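Faint streaks on a light wood board – sand again or leave it?

Posted by tikeck_71

I have a light wood board made of strips glued side by side, pale cream with some tan ones. My kids sort their blocks on it. It has faint streaks and small marks. I sanded it by hand and oiled it with Ornix in December. Should I go over it again?
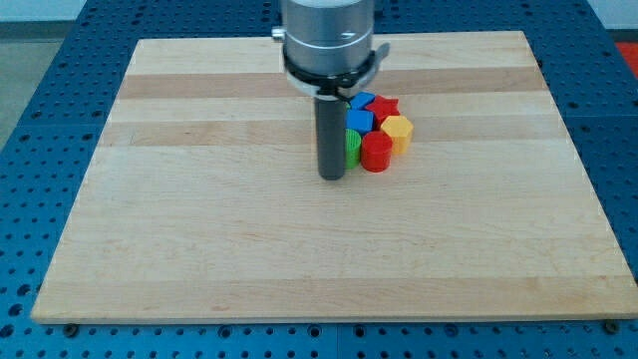

Photo: Lurkton Home Help

Liapis Woodshop
A board like the one in the photo, with faint streaks and a few small marks, is fine for blocks. The darker stripes are part of the wood and won't sand out. If the streaks on yours bother you, use 500 grit along the grain, wipe off the dust, put on a thin coat of oil and wipe it back after 15 minutes. Don't sand across the strips – the scratches show once the oil goes on.

maplefan6
Leave it. Mine has worse and the kids never noticed.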